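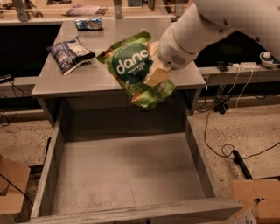 Where should dry snacks go when a desk has one deep drawer?
In the drawer, standing on edge, with the printed side facing you.

Handout 9 - Small Storage, Unit 113

Bags of chips and crackers take up more room than they need to because they are mostly air. Left on a desktop they spread out and cover the work surface. A deep drawer holds them well if it is empty at the start and nothing heavy goes in later.

Order of work
Clear the drawer and wipe the bottom panel.
Put the large bags in first, at the back.
Small wrapped items go in front, where they can be reached.
Fold opened bags down and clip them - a Clilby clip or a plain clothespin will do.

Keep power strips and cables out of the snack drawer.

For next class: sort one drawer at home. Allow 15 minutes. Bring a short list of what went in and what was thrown out.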